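Budget for a first robot arm, one or two?

Jhonatan Tamayo
Posted 1 January 2025

Good day to all. I must prepare the equipment plan for our small workshop at Marulanda and I have never bought a robot arm before. The job is light: sorting flat strips and small blocks in a shallow tray. I have offers from Beretti and from Rerkico. The Beretti price does not include the gripper, and for the gripper they ask 996 dollars more. The Rerkico price includes it, but the delivery is only in July.

Before I spend anything I am working on the layout in simulation, with one arm on the table by the tray and a second arm on its own pedestal behind.

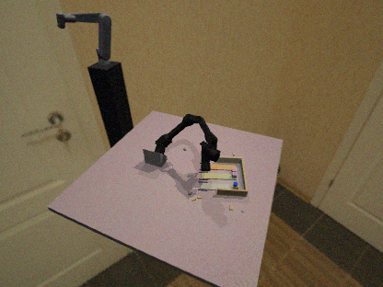
Cristian Mamani thinks the second arm should wait for next year's budget, and that the pedestal can be ordered now, as it is the cheap part. I am not sure. If we order both arms together, the seller gives up to 385 dollars of discount. Which way would you choose? Also, what do people usually forget in such a budget?

Droltodex
Buy one. The discount is smaller than what you will pay if the second arm turns out to be the wrong size. We forgot the cables, the emergency stop and the spare fingers for the gripper — together 457 dollars in our case. Also ask both sellers who pays the shipping when an arm goes back for repair. Our seller answered this only after the third mail.

Put training hours as a separate line too, or your boss will think that they are free.

tallerista_97
depends on the seller. Rerkico was slow for me but the arm is ok

Cristian Mamani
I am the one who wants to wait, so please read this with care. My main worry is the table. If we change the tray later, the reach changes, and then the place of the pedestal changes also. I would keep the quote for the second arm open and ask Beretti in writing how long the price is valid.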